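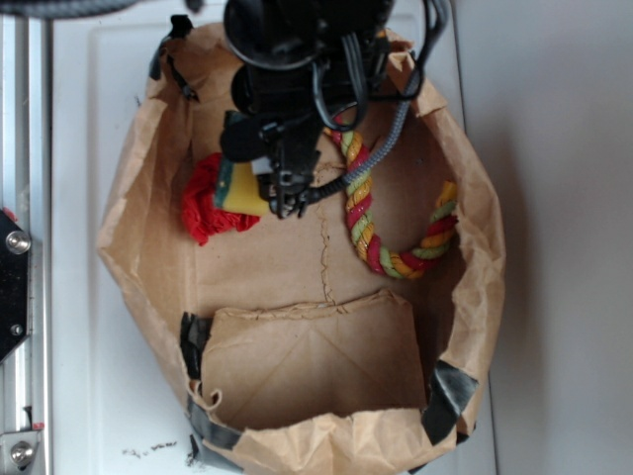 Flillgate Bag Picks – data card and house rules

Maintained by Melati Rahman. Complaints about the rules go to Melur Pattinasarany, who wrote most of them and will defend them at length.

What this is

Recordings of a robot arm reaching into an open paper bag, with notes on how each attempt went. The arm works from overhead and the bag sits on a white surface, held in shape by black tape and optimism. The rules below apply to anyone who adds to the set, including people who helped write the rules.

Before a session

1. Clear the area around the bag. Coffee counts as something to clear.
2. Run the first 20 attempts at reduced speed. If you're bored, you're doing it right.
3. Know where the stop button is and keep one person within reach of it. Pointing at it from your desk is not within reach.
4. Look over the cables with the arm at its lowest position. A cable that behaves at the top of the stroke may have other plans at the bottom.

The bag

5. One bag per session. Swap it after 50 attempts, or sooner if the bottom gives out. Log the swap.
6. Tape is allowed on corners and edges. Tape across the opening is a different task, and we already have a folder of those from the Marinho weekend.
7. Leave creases and torn flaps alone. Smoothing the paper between attempts makes the bag look nicer and the data worse.
8. Put soft things in with the rope. A bag with a red item on one side, something yellow near the middle and a twisted rope on the other is a fair test, as the rope likes to sit under the wires.

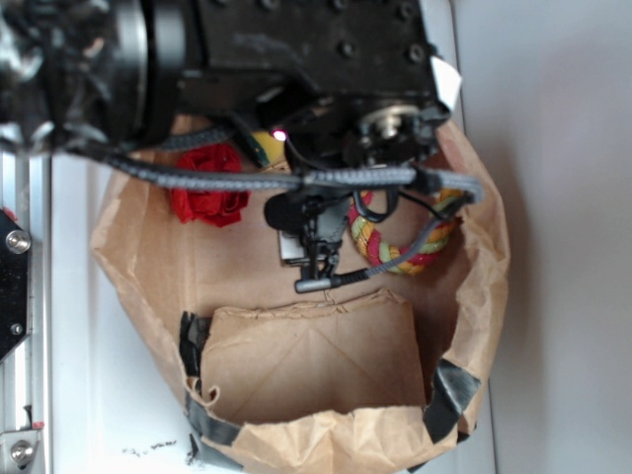 Labels

"Success" means the object left the bag and was set down where it was meant to go. "Partial" means it left the bag. "Drop" covers everything the arm held and then didn't. "Near success" was retired in version 2 – please stop typing it into the comments field.

Name objects from the shared list. If yours isn't on it, add it before the session. We once had four spellings of "sponge," and Ginurer's loader treated them as four kinds of sponge.

Failed attempts stay in. Deleting them needs a written reason and a second signature, and "it looked bad" has been tried.

Hands

No hands in the bag while the arm has power. Pause is still power. If an object has to be moved, stop the arm, wait 15 seconds, then reach in. This rule has no exceptions, and Melur has heard all of them.

Known problems

Bag wear is recorded by eye, so two people will disagree about "lightly crumpled." Shadows inside the bag change with arm position. Sessions imported from Hornitz use the old label names; run the rename script first.

Last edited Sun 19 July.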